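Office kitchen: who pays for the coffee?

shiuli_j
Posted 10/31/18
We share a floor with two other small firms, and the kitty is a mess. There are 9 of us chipping in and only 4 pay on time. Last quarter's capsules came to $756. I've been told to sort it out. Flat monthly fee, or pay per cup?

kamrul.roy
Flat fee. We tried per cup at Serra with a tally sheet on the fridge and the sheet never matched the box.

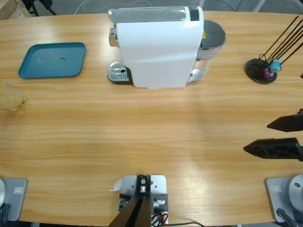

The kitchen machine, tray on the left.

asanka_w
Disagree with Kamrul. I have one coffee a week and mostly drink tea. Why should I subsidise the bloke who has four before lunch? Per cup is the only fair way.

kamrul.roy
Then don't join the kitty. Bring your own tea. Flat fee for those who want in, nothing for those who don't.

nusrat_s
Our boss at Plamadent just pays for it. It's a small cost next to wages — and people stop arguing. I'd ask management before organising anything.

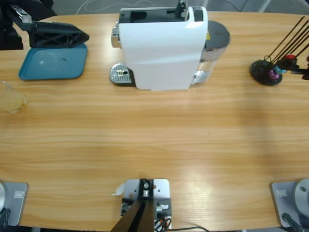
Can you charge visitors to the office for a cup?
You can, but most places don't, and it's simpler to let the kitty cover guests.

shiuli_j
Asked already. They'll cover milk and sugar, nothing else. Leaning towards a flat fee of around $20 a month, with a cheaper rate for light drinkers.

asanka_w
I could live with a cheaper rate. Who decides what counts as light?

sumaiya_p
Let people pick their own rate and leave it at that. Chasing everybody over small change isn't worth your time. Collect by bank transfer on payday, no cash in jars. 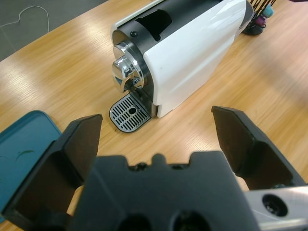

Same machine, spout end.

kamrul.roy
Agree on bank transfer. Still think two rates is one too many.

shiuli_j
Going with two rates until April, then I'll look at the numbers again. Cheers all.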